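Gurier project: progress report, second period
To: Brarnport program office
From: Zeeshan Rind
Date: 16/02/2025

Status against plan

The plan called for three software deliverables by now: a grasp policy for soft household items, a perception front end that feeds it, and a replay tool so the rest of the team can check our numbers. The replay tool is done. The other two run, and I would not call either of them done, whatever the slide deck from September suggested.

I'll start with the number everybody asks for. On the Waltero test set the grasp policy now closes on the item and keeps hold of it in 42 percent of trials. The last report gave a higher figure. That one was measured on items the policy had already seen in training, with the item placed by hand in the same part of the table each time. I signed off on it and I shouldn't have. Please stop quoting it.

Perception

We replaced the depth-based segmentation with one that works from the wide-angle wrist view alone. Depth was failing on long pile and on anything quilted, and it failed quietly, handing the planner a clean mask of the wrong shape. The new front end at least reports low confidence when it is lost. It is lost a lot. Motion blur is the main reason, followed by fabric that comes right up to the lens and fills a large part of the view.

The vendor of the earlier module, Fujimoto, offered a patch. We ran it for 10 days. It moved the failures from one group of items to another and left the total where it was. I don't recommend paying for the extended license.

Control

The gripper width controller had a delay between command and motion that we had been training around without knowing it. The logs stamped the command time and not the time the fingers moved. Zeeshan Abbasi found this while writing the replay tool, and it means every run before the fix carries labels that are slightly early. We can shift them, but the delay wasn't constant, so the shift is a guess. My preference is to drop the old runs from the training mix and accept a smaller set. The counterargument is that soft items forgive bad timing. Maybe they do. I have seen no test that shows it, and I've asked for one.

Planning

Little to report. The planner still treats every item as a rigid box with some padding. That is fine for reaching toward a thing and poor for carrying it past a shelf when half of it hangs down. A sagging-item model was promised for this period. We have a prototype that is too slow to run during a trial, and I'd sooner leave it out of the totals than claim it.

Data

Demonstrations are recorded with the hand-held gripper tool in ordinary cluttered rooms, which I still think is the right decision, although it makes every other number in this report look worse. The replay tool steps through each recording with the mask, the confidence score and the finger width side by side. It has already changed how we label. A grasp near the end of a shaggy item used to be marked as good if the fingers closed on anything at all. Now the labeler also has to say whether both fingertips have material between them, and to tick a box if blur makes that impossible to judge. 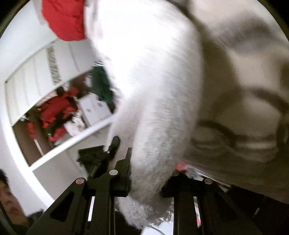
Zeeshan Abbasi disagrees with me on the blur box and asked for that to go in the report. His view is that labelers will tick it whenever they are tired, that we will end up throwing out the very recordings the policy most needs to learn from, and that a blurred view with a known finger width still tells the model plenty. He would keep all of them and let the training loss sort it out.

I think "let the loss sort it out" is how we got last period's number. But he may be right about the tired labelers, so we are going to train both ways and compare on the same held-out items. The comparison will be scored by someone who doesn't know which policy is which.

Money and time

Compute is under budget, mostly because the planner work stalled. I would like to move the unspent part to labeling. Staffing is unchanged.

The next milestone asks for a live demo on 9 item types. I can stage a demo that looks good on 3. If the office wants all 9, it should expect to see drops, and I'd ask that visitors be told so before they walk in.

Open items

License decision on the Fujimoto module: needed from you.
Approval to retire the early-label runs: needed from you.
Timing test on soft items: ours, not started.
Written definition of "success" for the carry phase: ours, in draft, currently two definitions that give different totals on the same logs.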